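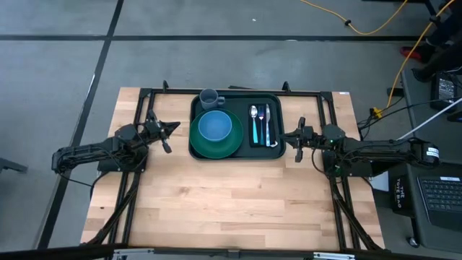
## 3.2 Tray layout and reference setting

**Figure 2.** Reference setting on the rectangular tray: mug near the top left corner, bowl nested on the plate, and spoon, fork and knife side by side on the napkin.

The single-tray setting used throughout this study is shown in Figure 2. It follows the layout adopted at the Gruvano site in March, with one change: the napkin is placed flat beside the plate and serves as the ground for all three utensils. In the earlier layout the napkin was folded under the fork, and the knife and spoon lay directly on the tray.

The setting comprises a plate, a bowl, a mug, a napkin, a spoon, a fork and a knife. The plate occupies most of the left half of the tray. The bowl is nested on it and may sit slightly off center; in Figure 2 it is toward the upper left of the plate. We did not correct offsets of this size, as the scoring rules in Section 3.4 treat a nested bowl as correctly placed whenever its base lies within the plate. The mug stands above the plate with its handle to the right.

Utensils are ordered spoon, fork, knife from left to right and point toward the far edge of the table. This differs from the conventional Western place setting, in which the fork lies to the left of the plate. The grouped arrangement was retained for two reasons. It keeps the full setting within the raised rim of the tray, and it allows the utensils to be judged as a unit against the edges of the napkin. An overhang at the lower edge of the napkin is permitted for the knife, whose end extends slightly past it in the reference setting.

Color was used to separate items that are stacked or adjacent. The light blue bowl contrasts with the dark green plate, and the teal handles of the spoon and fork are distinct from the black napkin. The napkin and tray are both black. This pairing lowered agreement between raters on napkin alignment, and the napkin edge was therefore scored on a coarser scale than the remaining items (Table 4).

### 3.2.1 Scoring of completed trays

A total of 1432 trays were scored against the reference setting. Of these, 342 were scored a second time by a different rater in order to estimate agreement. Each tray was assessed on 6 criteria: plate position, bowl nesting, mug position, handle direction, utensil order and napkin alignment. A tray was recorded as complete only if all items were present, regardless of their position.

Missing items and misplaced items were kept as separate categories. The Prultavora protocol merges the two, and results reported under it are not directly comparable with ours. Nineteen trays could not be assigned to either category and were excluded from the analysis – in each case the utensils had been stacked and their order could not be judged.

Handle direction was scored in four quadrants relative to the near edge of the tray. Finer divisions were tested and gave no gain in agreement between raters.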